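October 13, 2024

Slept badly, up before light. Wind out of the northwest all night and the loose flashing over the back door tapping until four or so. Outside temperature at the back step was low enough that I closed the crawl space vents before coffee.

Finished the water heater log. I have been reading the meter by hand since July, morning and evening, and the page is now full, so it seemed a good point to work out what it says. Standby loss is higher than the label suggests. With no hot water drawn for a full day (the weekend at Rowena's), the heater still ran four times. The tank is in the unheated corner by the bulkhead, and the first stretch of hot line leaves the top of it bare. I put sleeves on the part I could reach in August but left the elbow and the run behind the joist. The elbow is too hot to keep a hand on. I had been treating that section as too short to matter. It is a vertical rise straight off the tank, so it sets up its own circulation inside the pipe and gives up heat all day whether anyone opens a tap or not.

Options, in order of cost: sleeve the elbow, add a heat trap on both lines, wrap the tank, move the tank. Moving it is out. Jericho Dizon looked at it in passing when he came for the sump and thought a heat trap made from a loop of flexible line would do as well as the bought fitting. I am inclined to agree, but there is not much height above the tank and the loop needs to drop a fair distance before it rises again. Measured twice and got two answers, the ceiling not being level. Will use the smaller one.

Thermostat was set higher than I remembered. Turned it down one mark. The dial has no numbers, only letters, and the booklet gives a different temperature for each letter than the sticker does. Ran the kitchen tap until it steadied and used the candy thermometer. Good enough. I will check again tomorrow evening when the tank has settled, then leave it alone for a week so that the readings mean something.

The Domum catalog lists pre-slit sleeve in the size I need, 60 inches to the piece. Two pieces would do the elbow and the run behind the joist with some left for the cold side. Ordered three. Delivery is given as nine days. The hardware store in town had only the next size up, and a sleeve that fits loosely is close to no sleeve at all, with air moving freely in the gap. Paid $70 for the lot with the tape, more than I wanted to spend on foam.

Danilo Calimlim called at lunch about the shared drain. He has the old drawing of the lot from Fajardo and says the line crosses under my side further east than either of us thought, which puts it under the pear tree. That would account for the roots. He wants to split the cost of having it scoped before the ground freezes. I said yes to the scope and nothing yet to digging. The drawing is undated and shows a shed that I have never seen any trace of, so I would not put a spade in on the strength of it. 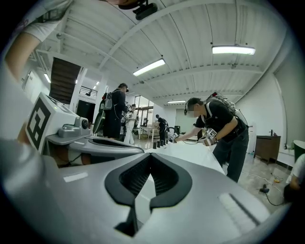 Afternoon on the attic hatch. Cut the rigid foam to fit and glued two layers, joints staggered. The old weatherstrip came away in one length and had taken a set — no spring left in it — so there was nothing pressing on the south side. New strip on three sides, ran out on the fourth. With the hatch down and a strip of tissue held at the edge there was still movement at the northeast corner, where the frame is out of square by the thickness of a matchbook. Shimmed it. Tissue hung straight afterward, though the wind had dropped by then and I would like to repeat it on a worse day.

Electric bill arrived: 597 kilowatt-hours for the period, against 1034 for the same one last year. Most of the difference is the dehumidifier, which I replaced in the spring, and I should not give the pipe sleeves credit for it.

Soup again. Ibrahim Haruna's book on boilers is due back and I have not got past the chapter on condensate. Renewed it by phone.

To do: weatherstrip, fourth side. Flashing, if dry. Start a new page for the meter, with a column for outside temperature this time. Call Danilo back about the date for the scope.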